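Flelta sucht: Leute zum Aufräumen und Ordnen (m/w/d), Minijob oder Teilzeit

Stand 22. Januar 2024

Kurz und schnell, weil wir ab April besetzt sein müssen: Flelta richtet möblierte Wohnungen auf Zeit her. Tische, Ablagen, Körbe, Tücher, der ganze Kleinkram. Zwischen zwei Mietern muss alles wieder an seinen Platz. Dafür brauchen wir 2 Leute im Haus Truvarport, gern auch als Team.

Was zu tun ist:
Tische freiräumen, abwischen, neu einräumen
Körbe sortieren, Tücher falten oder rollen
Taschentücher nachfüllen
Bilderrahmen, Tabletts und Deko nach Plan hinstellen
Ventilatoren abstauben, Gitter auch
Fehlendes in die Liste eintragen (Papier, kein Computer nötig)

Einsatz an 4 Vormittagen pro Woche, Einteilung nach Absprache. Wer nur 2 schafft, bitte trotzdem melden. Schlüssel gibts am Empfang, Material steht im Lager Escobar, gleich gegenüber.

Ein Tisch mit Korb, Rahmen und Tablett, dazu ein Standventilator. 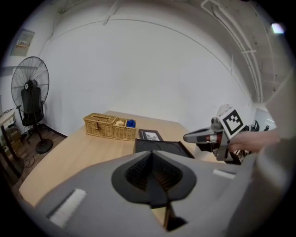 Muss ich Erfahrung in der Reinigung oder im Hotel haben?
Erfahrung ist schön, aber keine Bedingung. Die ersten Einsätze laufen zu zweit, danach allein oder im Team, je nach Haus.

Was wir brauchen: ruhige Hände, ein Auge für Kleinigkeiten, Pünktlichkeit. Deutsch so, dass man sich absprechen kann. Führerschein egal, der Bus hält vor der Tür. Wer Rücken hat: Möbel werden nicht geschlept, das macht die Firma Vorkier.

Was es gibt: fester Stundenlohn (sagen wir im Gespräch), bezahlte Einarbeitung, Arbeitskleidung, Getränke im Haus. Urlaub anteilig, Krankengeld nach Gesetz. Zuschläge am Feiertag ja.

Bewerbung formlos. Ein paar Zeilen reichen, Lebenslauf wenn vorhanden, Foto nicht nötig. Bitte dazuschreiben, ab wann und welche Vormitage gehen. Kennziffer 3.119 angeben, sonst landet es im falschen Stapel.

Ansprechperson: Ji-hoon Geum, Empfang Truvarport, vormittags. Zettel in den Briefkasten geht auch. Rückmeldung kommt auf jeden Fall, kann aber etwas dauern.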